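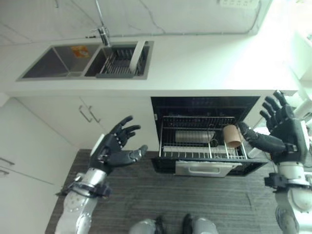
Opening. Wait for the coffee people to sit down. Then: "How many of you have written a rule for a robot in a kitchen?" Few hands. "How many have broken one?" More hands. Carry on.

Slide 2. The Dinton rulebook
The first version ran to 73 rules. I wrote most of them, so I get to be rude about them. Rule 12 said the robot must "exercise due care near crockery." Ask the room how you'd test that. Let them suffer a bit.

Slide 3. What survived
We cut anything an operator couldn't check from where they stood. Read these out slowly:
- One person holds the stop button, and that person does no other job.
- Dishwasher door fully down before the hands go near the rack.
- No knives in the rack. Cups and plates are plenty.
- Feet stay clear of the lowered door. A door at shin height is a trip hazard for anything with shins.
- Floor wiped and dry before each run, and it goes on the sheet.

Slide 4. Isden trial
200 runs over one March. Stop button pressed on 80 of them. Management saw that number and asked us to get it down. Pause here. I said we could do it by lunchtime, by taking away the button. Explain that a stop is a good record, and that we now log the reason in five words or fewer. The favorite is still "did not like the look."

Slide 5. Speed near people
Skip if running late. Plamley wanted a single speed limit for the whole room. We argued for a slower one whenever a person is inside the tape. The argument took longer than the trial. Don't retell it. You always retell it.

Slide 6. Writing your own
Start with the near misses you've had. Put a name on every rule, so there's someone to complain to. Read the list out loud on a Thursday afternoon and strike whatever makes people look at their shoes.

Questions. Someone will ask if it's faster than doing the dishes by hand. Answer is no. Next question.

Leave the contact slide up and unplug the clicker, it belongs to the venue.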